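Urkex Wire Dish Rack - Compact

Home > Kitchen > Sink and Bench > Dish Racks

In stock at Matirden Kitchen Supply

If you wash up by hand in a small kitchen, you already know how much of your day is shaped by the thing beside the sink. We've stocked plenty of dish racks over the years and the Urkex is the one our own staff keep taking home. It's a plain rectangle of silver wire with a raised rim and a row of bent prongs to hold your plates on edge, and we love it!

It's light enough to lift with one hand, so you can rinse it under the tap, hang it from a hook or slide it into the cupboard when company comes. There are no trays to snap on and no little feet to lose behind the fridge (if you've ever owned a rack with little feet, you'll know).

What fits

The prongs are spaced for everyday crockery. Dinner plates lean nicely, side plates sit a bit further down between the wires, and a shallow pasta bowl will go in if you angle it and leave the next slot free. Cups and tumblers go upside down on the open part of the floor, where the wires are close enough together that a narrow glass doesn't tip through.
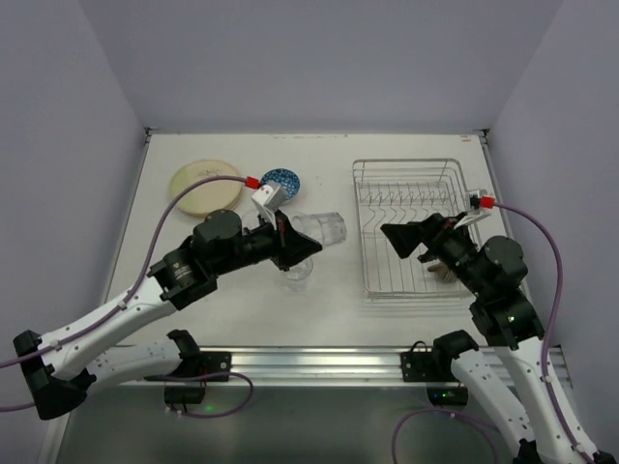
Very heavy stoneware is the one thing we'd steer you away from. The thick hand-thrown plates that Isabelle Paquette makes for our front window are gorgeous, but they're too chunky for the slots and you'll end up using every second one. For those, have a look at the Landry timber rack further down the page - it's wider, with chunkier dowels.

Plastic picnic plates and kids' plates do well in the Urkex. They're so light that they can slide about on a flat mat, and the prongs keep them standing up. Same with clear plastic cups, which love to roll off a bench the second you turn your back.

Setting it up

There's no assembly. Take off the cardboard sleeve, give the rack a wash in warm soapy water and dry it with a tea towel. It has an open floor, so it needs something underneath to catch the drips. A folded towel is fine. We like the Drudik drying mat (sold separately), which is a good size for it and goes through the wash with the towels.

Put the prongs at the end furthest from the tap if you can. You'll be loading plates over the top of the cups otherwise, and that gets old quickly.

Looking after it

Wipe it down once a week, paying attention to the spots where the wires cross. If you have hard water you'll see white marks after a while, and a cloth dipped in vinegar takes them off. Please don't use steel wool, as it scratches the shine.

What customers say

"Bought one for the cabin in June and came back for another for home. My old rack took up half the bench." - Colleen Charbonneau, 5 stars

"Great little rack. Would have liked a cutlery holder, but I use a jam jar and it does the job." - Jocelyn Grewal, 4 stars

"Fits my side plates and my big ones, and I can get a pot lid in at the end." - Sixten Skjelbred, 5 stars

Good to know

Cutlery holder: not included
Assembly: none
Warranty: 2 years on the wire and welds
Delivery: free on orders over $50
Returns: unused, in the original sleeve

Not sure if it'll suit your bench? Bring in your measurements and ask for Nathalie, who keeps one out at the counter and is happy to let you try it with your own plates.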